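Asunto: Re: [celda-bimanual] mano derecha pierde el cero después de cambiar la muñeca
De: Vaida Jankauskaitė
Para: lista celda-bimanual

Hola a todos, contesto deprisa que entro a turno.

Jin-sol Koo escribió:
> Ayer cambiamos el módulo de muñeca del brazo derecho (el nuevo es el
> Clavham, mismo conector). Arranca bien, pero al cerrar la mano el índice
> llega antes que el resto y el controlador saca el error 388. Reinicio,
> cero otra vez, y a los pocos ciclos vuelve. El izquierdo sin problemas.
> ¿Hay que recalibrar los dedos uno a uno o basta con el cero general?
> Otra cosa: el cable que baja de la muñeca me queda más tirante que antes,
> no sé si importa.
> Estamos con las botellas tumbadas, tarea de siempre.

Vamos por partes.

El cero general no basta. Guarda la postura de la mano entera pero los topes de cada dedo se quedan con los valores del módulo viejo. Por eso el índice se adelanta. A nosotros nos pasó lo mismo en noviembre con el otro Clavham y perdimos una mañana entera mirando el firmware, que no tenía nada.

Lo del cable sí importa, y mucho. Si tira con la muñeca girada te mete ruido en el encoder y ya puedes calibrar lo que quieras. Suelta la brida de abajo, lleva el brazo a la postura de trabajo (la de verdad, con la mano encima de las botellas, no la de aparcado) y vuelve a fijar dejando una curva holgada. Luego gira la muñeca a mano de un extremo al otro, sin par. Si en algún punto notas que frena, otra vez.

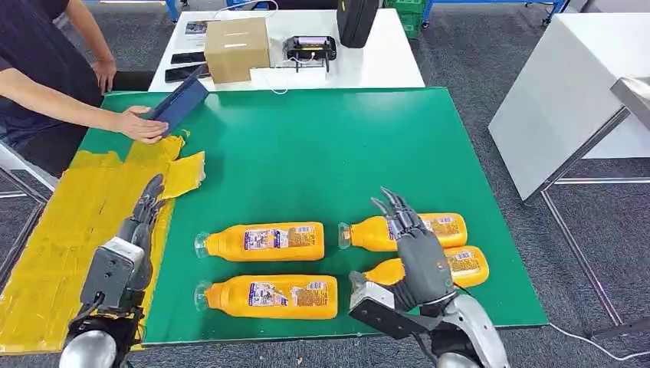
¿Hay que quitar tensión al brazo antes de calibrar los dedos? Basta con deshabilitar el par de la mano; el brazo se queda alimentado y aguantando la postura, si lo apagas entero se te cae encima de la mesa.

Orden que sigo yo:

1. Par de la mano fuera, brazo quieto y arriba. Nada debajo.
2. Borrar la tabla de topes. En la consola de Langat está en el parámetro 3314, poner a cero y guardar. Ojo que si no guardas parece que lo coge y al reiniciar vuelve la tabla vieja.
3. Dedo por dedo, pulgar el último. Abrir a tope, registrar, cerrar a tope, registrar. Sin forzar.
4. Par al 30 por ciento y 10 cierres en vacio. Si no salta el 388, ya con botella.
5. Copia de la tabla nueva con el número de serie del módulo en el nombre. Por favor. La última vez había dos ficheros "final" y ninguno era.

Jin-sol, una pregunta: ¿la separata entre muñeca y palma la pusiste nueva o aprovechaste la de Brudeck? La vieja tiene un poco mas de grosor y con el módulo Clavham los tornillos no asientan del todo. No se ve desde fuera, se nota moviendo la mano con los dedos – si baila, es eso. Tengo dos de repuesto en el cajón de abajo del armario, coge una y apúntalo.

La cinta de la mesa también habrá que cambiarla algún día, las arrugas enganchan las puntas de los dedos cuando la mano barre bajo. Dejadlo para después de la calibración y así no movemos la referencia de la mesa dos veces. Si alguien despega algo antes, que avise por aquí.

Y no toquéis el izquierdo!! Funciona con la tabla vieja y es el único con el que puedo comparar.

Si con todo esto sigue saliendo el error mandadme el log completo – desde el arranque, no solo las últimas líneas – y lo miro esta noche. Sobre las pinzas Saltident no sé nada todavía, pregunté y me dijeron que ya dirían.

Vaida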